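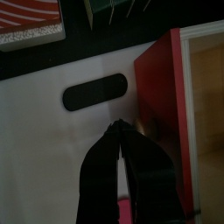
Sorting the loft before winter

With August nearly behind us (where did it go?), thoughts at Kunness have turned to the annual clear-out, and we've had such a lovely pile of letters about lofts, spare rooms and the cupboard under the stairs that we thought we'd pass on the best of what you told us.

Start with one shelf, or one corner, and have a cup of tea when it's done. Several of you swear by setting a timer for 30 minutes and stopping when it rings, even if you're halfway through the Christmas cards! Woollens want a good wash before they're put away, as moths are far fonder of a jumper that's been worn. Photographs do better in a bedroom than up in the roof, where the heat comes and goes so.

Label the side of a box as well as the lid, or you'll be lifting down the whole stack to find the picnic rugs. One reader over in Buteck writes a list for each box and keeps them all in a notebook by the telephone, and we do admire that.

Anything you can spare is welcome at our swap morning at the Bergmann Hall, doors open at 10am. Last time some 65 of you came along, and the jigsaws were gone in no time. Tea and a slice of cake are six pounds for a family, and please do bring your own bags.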